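Clearing and Sorting a Cluttered Floor
Hanside Facilities Guidance
Last revised August 16, 2025

This page sets out the procedure for clearing loose items from the floor of a shared workroom. It applies to all rooms in the Clullach building, including those with both carpet and tile. Please allow 30 minutes for a room of ordinary size.

Before you begin

Bring one open plastic bin and one cardboard box. Place the bin near where you will stand and the box to one side, leaving a gap between them. Long-handled items such as rollers should be laid flat until they can be put away.

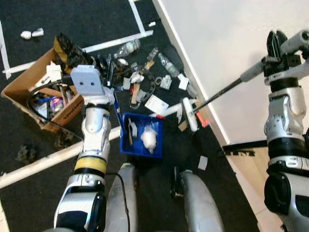

Step 1. Sort before lifting. Cables, jars and flat items belong in the box. Sticks, rods and wrapping that have yet to be checked go in the bin. Coil each cable before it is stored. Close the lids of all jars and keep them upright.

Step 2. Check wrapping by hand. Small parts are easily discarded with crumpled plastic. Open each bag fully before placing it in the trash.

Step 3. Put long items away last. Stand them in a corner holder or hang them from a wall hook. They should not be left across a walkway, even for a short time.

Step 4. Clear the edges of the room. Move items away from door trim, cabinets and floor mats. Where a mat is edged with tape, press down any part that has lifted. Sweep tiled areas, including the grout lines, and vacuum the carpet.

Heavy or bulky objects should be moved by 2 people. If an object has a chipped rim or a loose fitting, report it on Form 911 before moving it, and leave the fitting as it was found.

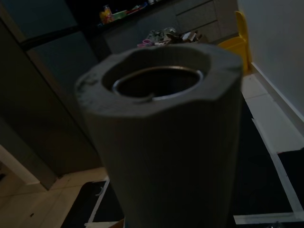

Kaewmanee wrote in July to ask whether the box and the bin could be emptied on the same trip, as the storage room at Dokdale is a long walk from the upper floors. They may, provided the contents are kept separate and the box is labeled. Labeled boxes are held in storage for 3 weeks, after which unclaimed items are returned to general supply.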